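About Cherkaoui

Cherkaoui tests and tags portable electrical equipment for offices, schools, workshops and building sites. The business began as the electrical section of Torno, a hire company that needed its own leads and tools checked between jobs. Outside customers started asking for the same work, and the section was separated into its own company 10 years ago. Torno remains a customer and is invoiced at the same rates as everyone else.

What we do

Our main work is inspection and testing to AS/NZS 3760. This covers equipment connected by a flexible cord and plug: extension leads, power boards, adapters, chargers, monitors, kettles, urns, floor polishers and the like. We also test portable RCDs for trip time and operate the push-button test on fixed ones where the site plan calls for it.

Each item receives a visual inspection before any instrument is connected. The technician checks the plug pins, the cord anchorage, the outer sheath for cuts or heat marks, the enclosure for cracks, and any covers or guards. Most failures are found at this stage. 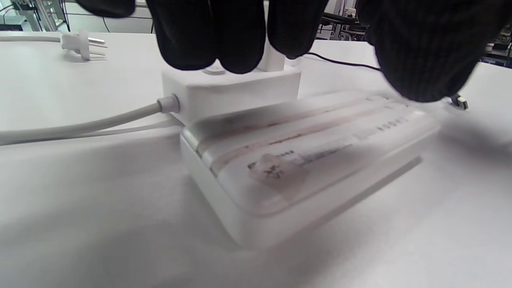

Class I equipment is then tested for earth continuity and insulation resistance. Class II equipment is tested for insulation resistance only. Where an insulation test would damage the item or would not reach the parts of interest, a leakage current test is done with the item energised. Polarity is checked on all extension leads and detachable cord sets.

Power boards take longer than their size suggests, as every outlet has to be checked. Boards plugged into other boards are recorded as a site observation. They are not failed on that ground alone, but they are listed in the report with their location so that the customer can arrange another outlet.

Intervals

The retest interval depends on the environment and not on the age of the item. Construction and demolition sites are on the shortest cycle. Factories and workshops come next, followed by equipment in offices where cords are not subject to flexing or abuse. We set the interval with the customer at the first visit and print the next due date on the tag. If part of a building is used differently from the rest, such as a loading dock behind an office, it is given its own interval.

Records

Results are held in Clidari, our register. Each item has a number, a description, a location, a class, the readings obtained, the result and the due date. Customers can log in to view their own sites and export the register as a spreadsheet or PDF. Reminders are sent before the due date. Records are kept after an item is retired and the item is marked as withdrawn.

If you are moving to us from another provider, we can import an existing register provided it has at least an item number and a description. Old item numbers can be retained. We prefer this to renumbering, as it keeps the history of the item in one place.
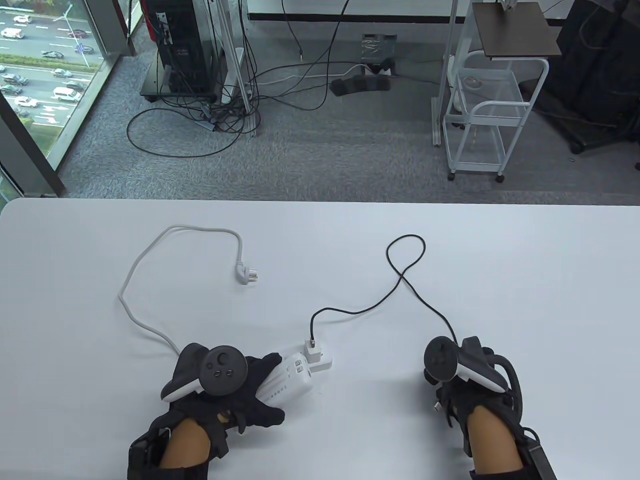

Failed items are given a danger tag and handed to the site contact. We do not take them away without written approval. Minor repairs, chiefly replacement plugs and cord-end sockets, can be done on the day at a fixed charge per item and are retested afterwards. Moulded power boards and plug packs are not repairable and should be discarded.

The workshop

Customers with only a few items can bring them to the workshop, which is at the rear of the Hidasus industrial estate. Entry is from the side lane. The bench is open for drop-off on weekday mornings and no booking is needed for small lots. Please coil and tie the leads, and remove any old tags if you are able to. Equipment that is contaminated with oil, cement or food must be cleaned before we will accept it.

The largest single site on our register has 1,686 items and is tested in stages over the March break. The smallest customers have a kettle, a computer and a lamp. The procedure is the same for both.

Instruments and technicians

Our appliance testers are calibrated annually by an external laboratory, and certificates are available on request. Each tester is also checked against a reference box at the start of the working day, with the readings entered in a log. All technicians hold a current statement of attainment for in-service testing and have completed asbestos awareness and working at heights training.

We carry public liability and professional indemnity insurance. Copies of both certificates, together with our safe work method statement, are sent with every quotation.

Quotations

Work is priced per item, with a minimum charge for each visit. The minimum covers 60 items at sites within the metropolitan area. Over 105 items, the rate is reduced. After-hours work is available by arrangement and is charged at the ordinary rate plus a call-out fee. To request a quotation, send us the site address, an estimate of the number of items and the hours during which equipment can be switched off.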